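UDELWOOD - A Saturday search of the Udelwood County Jail turned up no weapons and no drugs, and the sheriff's office could hardly be happier about it.

Deputies went through all four housing units in a sweep that began at 5 a.m. and wrapped up a little before lunch. It was the third full search of the building since January, and the first one to come back completely clean for weapons, drugs and phones. What they did find fit in one plastic tub: extra blankets, a stash of instant coffee well over the commissary limit, two decks of cards with pages from a paperback glued to the backs, and a radio with its casing removed.

"We've been doing these for years and I have never signed a sheet with three zeros on it," the jail's operations lieutenant told reporters outside the building. "The crew was grinning. They've earned it."

They really have. Last year was a rough one for the jail, with overdoses in two of the four units and a string of fights that sent several people to the hospital in Delleck. The county responded in the spring by changing how mail comes in, how visitors are screened and how often cells are checked, and the numbers released with the search results show how much ground has been covered.

According to the sheriff's office, staff made 2,988 cell checks in the first half of this year. In the same stretch of last year they made 1,000. Contraband reports, which include everything from pills down to altered clothing, fell to 85. The office didn't give a matching figure for last year's first half, but said the full-year count was 707.

We use cookies to remember your settings and to count visits to this site. By continuing to read, you agree to our cookie policy. Accept | Manage preferences

The biggest change has been the mail. Letters used to be opened by hand at the front counter and passed straight through to the units. Now they go to a room in the county annex on Halim Street, where they're copied in color, and the copies are delivered the same day if they arrive before 10 a.m. The originals are held and returned to people when they're released. Legal mail is handled separately - it's still opened in front of the person it's addressed to, and it isn't copied.

Families weren't thrilled when the plan was announced, and the sheriff's office got an earful at two public meetings at the Anda branch library. Some parents worried that kids' drawings would show up as gray smudges. The switch to color copies came out of those meetings, and so did the same-day promise. One mother who spoke against the plan in the spring came to the county meeting last month to say her son's letters are reaching him faster than before.
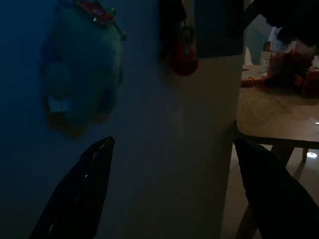
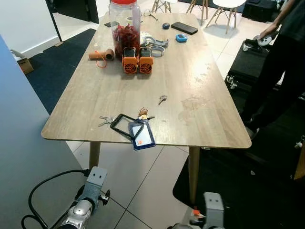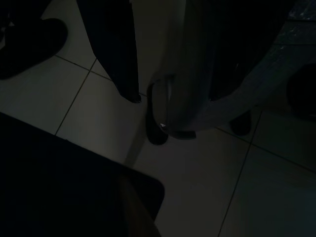

Visits have changed too, and for the better if you ask the people standing in line. The old system gave out time slots at the door, so visitors who drove in from Anda or farther could wait two hours and still be turned away. Slots are now booked by phone or on the county website up to a week ahead, and evening visits are back on weekdays for the first time in six years. Screening takes longer than it used to, so the jail asks people to arrive 20 minutes before their slot. Lockers for keys, bags and phones are free.

The jail has also brought back its weekly classes, which were dropped when staffing hit bottom. There's a high school equivalency course, a parenting class and a small-engine repair course run with teachers from Delleck Technical College. The repair course filled up in one afternoon and has a waiting list. The lieutenant credited the classes as much as the searches for the calmer mood inside, and said deputies on the night shift were the first to notice it.

"People sleep when they've had something to do all day," she said. "It's a different building at two in the morning."

Staffing is the part that still needs work. The jail has nine open positions, down from 21 a year ago, and several deputies are working a sixth day every other week. The county board approved a raise for new detention deputies in its last budget and agreed to pay for the state academy up front. Until now, recruits had to cover the cost themselves and wait to be paid back. Six people are at the academy now and are expected on the floor by fall, and what a difference that will make to the weekend shifts!

Not every item on the county's list is finished. The body scanner ordered for the booking area hasn't arrived, and the intercoms in the oldest unit are due to be replaced after a run of failures over the winter. The board will take up the intercom contract at its next regular meeting, where there will be time for public comment. A written copy of the search report can be requested at the records window on the first floor of the courthouse, and it's also posted on the sheriff's page of the county website.

As for the radio, it has been logged and stored. The coffee went to the jail kitchen unopened, and the person it belonged to had the commissary cost credited back, minus a small fine for going over the limit. No charges are expected from the search, and no one lost visiting time over it.

The next full search won't be announced ahead of time. Routine cell checks continue on every shift, and booked visits for the coming week are going ahead at their normal times. Anyone who had a morning slot canceled because of Saturday's sweep can call the visiting desk and will be moved to the front of the line for a new one, including the evening hours.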